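Capsule machine stops after a few seconds, pump still running

Posted in Small Appliances, Fri 19 October

Ramil Cabrera
The machine in our break room at the Gerkstead office is a small capsule model, three years old, with the tank on the side. Since September it gives a short shot and then nothing. The pump keeps running, louder than before. Without a capsule it does the same thing, so I don't think the capsules are at fault. The tap water there is hard. I have run one descaling cycle with citric acid, 30 grams to a liter. Output went from 164 ml in 30 seconds to 200 ml on the first run, then dropped back the next morning. Is the pump finished, or is there something to check first?

Rodel Fajardo
Check the tank valve before the pump. A pump that gets louder while flow drops is usually drawing air. That points to the inlet side.

Take the tank off and look at the spring valve in its base. Push it with a fingertip over a sink. It should open fully and close without sticking. Then look at the seal on the machine side where the tank seats. If it is flattened or has a nick, replace it. Clean the inlet screen with a soft brush. Scale flakes loosened by a descaling run tend to collect there, and that would fit your drop the next morning.

To prime the pump, fill the tank to the maximum line, seat it firmly and run water with no capsule. Stop after 30 seconds if nothing comes out and let the pump rest for a few minutes – these small vibration pumps overheat quickly when dry.
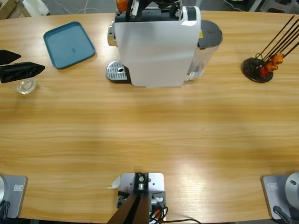 If flow is steady after priming but falls off again as the machine warms up, the restriction is further along, in the heater or the outlet needle. Unplug it and let it cool before going near the needle. Run a second descale with fresh solution and leave it standing in the machine for 20 minutes halfway through, provided your manual doesn't say otherwise. Rinse with two full tanks.

I would only price a pump after all of that. The part is cheap but the housing is clipped together and the clips break.

clandon1592
had the same with mine, was the seal. a bit of food grade silicone grease and it was fine

Ramil Cabrera
Screen was half blocked. Cleaned it, have not done the second descale yet. Will measure again on Monday.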